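Robotics > Manipulation > Learning methods > Ouazzani method

Ouazzani method

By Nouhaila Shehata and Mahmoud Hajji -- April

The Ouazzani method is a procedure for teaching a robot to grasp household objects using only the view from a camera at its wrist. It was proposed by Abdelghani Bouzid at the Plondholm laboratory, and it is used mainly for dishes and other kitchen items.
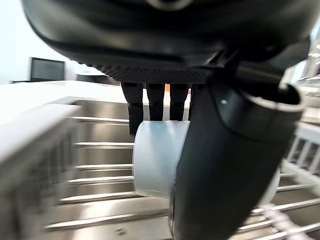

The method divides each grasp into two phases, the approach and the hold. During the hold, the fingers and the object stay almost still in the view, while the background can be blurred by motion. A translucent cylinder held over a steel rack shows this well: the slats are smeared but the seam of the cylinder remains visible. The learning program gives more weight to such stable regions -- it treats the rest as movement of the arm.

In the first study, the policy was trained on 3726 recorded grasps and reached a success rate of 80 per cent with objects it had not met before. Siham Benmoussa later repeated the work on the Clinder arm with five operators. Her results were similar, but weaker for transparent objects.

12 shares | 2 comments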